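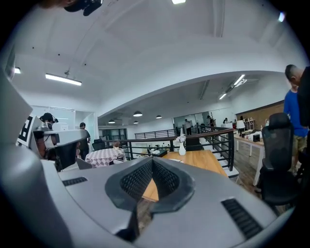
A light grey hand-held gripper with slotted vents, over a wooden table

Romia is a line of baby bottles, training cups and feeding spoons made by Rirnico, a maker of infant feeding goods. The line is sold mainly through pharmacies and baby stores. It is best known for its wide-neck bottle, which was the first product to carry the name.

History

Rirnico began as a supplier of silicone parts to other bottle makers. Its first product under its own label was a plain nursing bottle sold without a brand name in hospital gift shops. The Romia name was adopted when the company took over the molds and stock of Khokhar, a smaller firm that had made feeding spoons and bibs. The bibs were dropped within a year. The spoons stayed in the range and are still sold with the ridged handle used by Khokhar.

The wide-neck bottle was drawn up by Ewurabena Dramani, then head of product design at Rirnico. Earlier bottles from the company had a narrow neck that was hard to clean without a brush. Dramani's version has an opening wide enough for a sponge and a collar with a coarse thread that closes in a single turn. Rafsan Barua took over the design office after her and added the training cup, which uses the same collar.

Products

The bottle is sold in a small and a large size. The large size holds 295 milliliters and has raised markings on one side. Nipples come in slow, medium and fast flow, with the flow printed on the rim. The vent is a separate silicone disk that sits under the nipple and has to be taken out for washing.

The training cup has 2 handles, a soft spout and a lid that can be swapped for the bottle nipple. A straw lid was offered for a short time and then withdrawn due to low sales. Replacement collars, disks and spouts are sold in mixed packs of 15 pieces.

Spoons are sold in pairs. The shallow bowl is meant for first foods, and a deeper version is sold for older babies.

Manufacture

Molding and packing were first done at separate sites. Both are now carried out at Fillgate, where Rirnico also keeps its warehouse and returns office. The bottles are polypropylene and the nipples and spouts are silicone. Glass bottles were added later and use the same collar, though the vent disk is slightly thicker and does not fit the plastic bottle.

Reception

Parents' magazines have generally praised the bottle for being easy to clean. The most common complaint concerns the vent disk, which is easily lost and causes leaks if it is put in upside down. Rirnico changed the disk from clear to blue in response, and the packaging was reprinted the following June.

See also
Baby bottle
Sippy cup
Weaning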